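Hand-held gripper: soft boxes slip or get crushed, is it the pads or me?

Posted in Home Builds, Saturday, December 19, 2020

I've been putting together a pair of hand-held grippers at home from the Clovthorpe plans. Black linkage arms, silver pivot pins, blue pads on the tips. The plans claim the parallel linkage "adapts to any household object." I have my doubts. Out of 64 tries on small cartons I got 40 clean lifts, and the rest slid or got dented. Wide open, and then with a cigarette pack between the jaws:

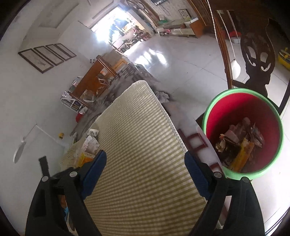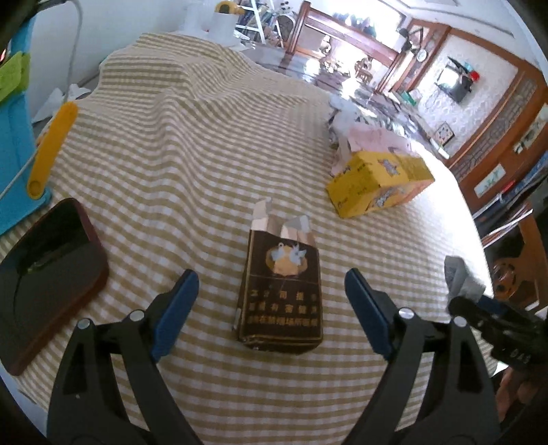 The seller says to buy the Potier pads, which cost more than everything else I've put into this. Before I do that, has anyone seen them make a difference, or is it just softer rubber in a nicer bag?

clorkska_bench
Don't buy them yet. Put a little side load on each tip and watch the pivots. If there's play there, the pads meet the box at an angle and only one edge does any work. I shimmed mine with 5 washers and the slipping mostly stopped. I have the Potier pads too – they're fine, and I couldn't tell you what the extra money went to.

Bandara272
mine works great with the stock pads, squeeze harder

tile_and_solder
Squeezing harder is how you get the dents. Try a stop on the linkage so the jaws can't close past the width of the box. I'd also ask how Clovthorpe tested "any household object." I wrote to them in September and got a link back to the same page.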